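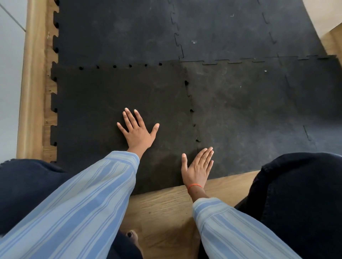 Romana Brabec does her floors on her knees. Always has. "People try it standing up, they stomp the tiles in with a heel. Then they wonder why the corner lifts."

I caught her on the phone on 2022-10-31, in between two jobs, and she talked fast so I wrote fast. Apologies for the gaps. She lays exercise floors in spare rooms, mostly - puzzle mats, the black rubber kind with the teeth - and has done since a May when her own downstairs neighbor came up to complain about a kettlebell.

"One kettlebell. I dropped it one time. He was standing at my door before it stopped rolling."

That neighbor was Tahsin Sikder. They get along fine now. He has a mat floor of his own, for a rowing machine, and she put it in for him at cost.

I asked what people get wrong first. Long breath.

"They start in the middle of the room. They want it centered, like a rug. Start from the wall, or the corner if you've got a decent corner. Then you work away from it and you've only got the one raw edge to think about."

And check the corner, she says. Old apartments, nothing is square. She lays the first row without locking it, just has a look at how it runs along the baseboard, and if it drifts she turns the whole row a little until the gap looks even. "Even, not zero. Leave a gap. Rubber moves. Push it tight against the wall in winter and in summer you've got a hill."

On wood floors she is strict. Sweep, then sweep again, then go over it with your bare hand.

"Grit is the thing. One bit of grit under a tile and somebody doing burpees on top of it, that's sandpaper. You lift the mat after a year and there's a little gray moon in your varnish."

Does she put anything underneath? Depends. Some rubber will stain a finish, some won't, and she doesn't trust the label either way. She puts an offcut in a corner behind a door and leaves it there as long as the customer can stand to wait. Ludmila Kuruc, a customer from the spring, waited 6 weeks. "She's my favorite. She sent me a picture of the spot. Clean as anything. Then we did the room."

Then the joining, which is what I really called about, because mine keeps popping apart.

"Which way are you pressing?"

Down, I said.

"Down where?"

I didn't know. In the middle I guess.

"No. Flat hands, and go to the seam. Line up the teeth first, just resting, don't force anything. Get one end in. Then walk your hands along. If you press the middle you're only squashing rubber."

Flat hands came up maybe every other sentence. Not thumbs. Thumbs get sore by the second row and they only push one tooth at a time. She likes the weight to come from her shoulders, so she leans right out over the tile with her arms nearly straight. Knees on the wood if there is room, on the last tile if there isn't.
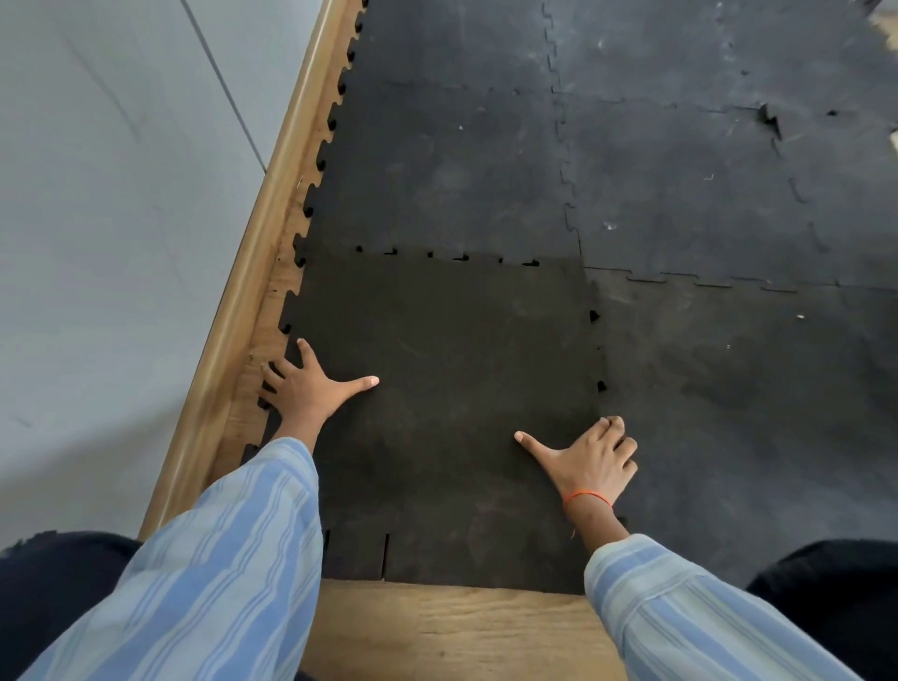 Hands flat, close to the edges. The near side still has its open teeth toward the wood.

Mallet? She owns one. White rubber head, lives in the van. "For cold tiles only. If they've been in the van overnight they go stiff and they sulk. But bring them in the room, have a coffee, have another coffee, you wont need the mallet."

She told me about a job at a place called Nevuvholm, a little physio studio with one long room. 133 tiles. The owner, Vojtěch Bednárik, wanted it done before his first appointment and had stacked them all outside the night before, to be helpful. "Like slates. I could have roofed a house with them." They sat there with the heating up until they softened. First patient did her stretches in the hallway.

Mixing old and new tiles comes up a lot. People buy a few, then want a bit more space and buy a few more, and the second lot doesn't quite match. Newer ones can look a shade browner next to old ones that have gone dull, she says, and she doesn't fight it.

"Put the new ones where you stand the most. They'll catch up. What I do care about is the teeth. Different maker, different teeth, and they look the same in the shop! Take one of your old tiles with you. Carry it in under your arm, who cares."

She has been burned by this herself. 2 boxes, 7 tiles left over from an earlier job that she thought would fit, and they locked on one side and not the other. They're under her washing machine now.

Borders - she can take them or leave them. In a room with small kids or someone who shuffles, yes, put the straight edge strips on. Otherwise she leaves the teeth showing. Her sister-in-law Ludmila Jurčo trims them off with a utility knife and a metal ruler, very neat, and regretted it when she wanted to add a row.

Cleaning: damp cloth, bit of dish soap. No oil, nothing that promises shine. Scuffs she mostly ignores. "It's a floor for dropping things on."

I tried it after we hung up. Pulled up the bad corner, swept, found a staple and a lot of cat hair. Lined up the teeth, went along the seam with my palms. Took longer then I expected and my wrists ached a bit. The corner is down as I type this. I'll call her if it comes up again - she said to, but not before nine.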